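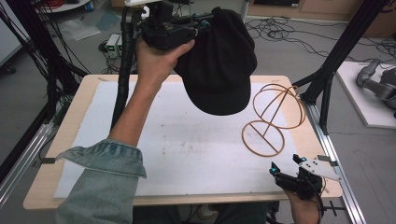 Stemdale would like it noted that steam is not the first thing to reach for with a felted flat cap, and that the last batch went shiny at the crown from being pressed too close. Fair point. I've changed the order of work to brush, damp cloth, shape, rest, and steam only if the peak line won't come back.

Sunday, May, started 9.30 am

Caps and stands for the Flarnbridge wardrobe hire. The list says 46 pieces, mostly flat caps and soft hats, with a few straw boaters I'm leaving until the humidity drops. Did the dark ones first so the lint brush only had to be cleaned once.

Working on the white foam board again. It's marked all over with grey smudges and I've stopped trying to get them off. Tried white spirit on one corner last month and the surface went tacky. If anyone is doing cream or pale grey felt, put a clean tea towel down first.

The wire stand with the round top is good for flat caps. The loops hold the crown out without leaving a ridge at the front, which the old wooden blocks did every time. A cap wants to go on from above, brim to the front, and then be eased down at the back. If you push it on from the front the lining rucks up and you end up taking it off again. Let go of the crown once it's seated and do any straightening from the band.

Resting times so far:
Wool flat caps, brushed only – 3 hours on the stand
Wool flat caps, damp cloth – overnight
Cotton or canvas – overnight, then check the peak for curl
Anything steamed – leave it a full day, don't box it

The Lisideck stands came in at 31 cm tall, a bit shorter than the catalogue drawing, so the long-backed caps just touch the table. Fine for storage. For display I'd put a riser under the ring. The base is a ring with one bar across, so it sits flat on a firm surface but rocks on carpet. Asked Lisideck for a price on another ten in the same colour. The orange-brown doesn't rub off on pale linings, or hasn't on the two I tried with a damp cloth.

Peak stiffeners: two caps from the Morgan box have cracked card inside. You can feel it with your thumb, a sort of step halfway across. Didn't open them up. They've got a green tag through the label loop and they're on the shelf by the door. The replacement should be the thin plastic sheet and not card, but we're down to offcuts. Need to order.

Smell: the Morgan box is musty. Aired the lot on the line for the morning and it's better, though not gone. Bicarb in a cloth bag inside the box, lid off, until next weekend. Please don't spray them with anything. The scented stuff sets into the sweatband.

Tissue is low. Acid-free only inside the crowns, and crumple it loosely – if it's packed tight the seams start to pull. Flat sheets go between layers, and no more than two layers to a box. Ordered 100 sheets, which should see us through this job and most of the next.

Lunch at 1, back at it by 2.

To do:
Price on riser blocks
Plastic sheet for peaks, thinnest they have
New sleeve for the lint brush, the present one is bald on one side
Ask Flarnbridge whether the size labels stay in or come out. The paperwork says both.

Stopped at 4.15. The boaters still haven't been looked at.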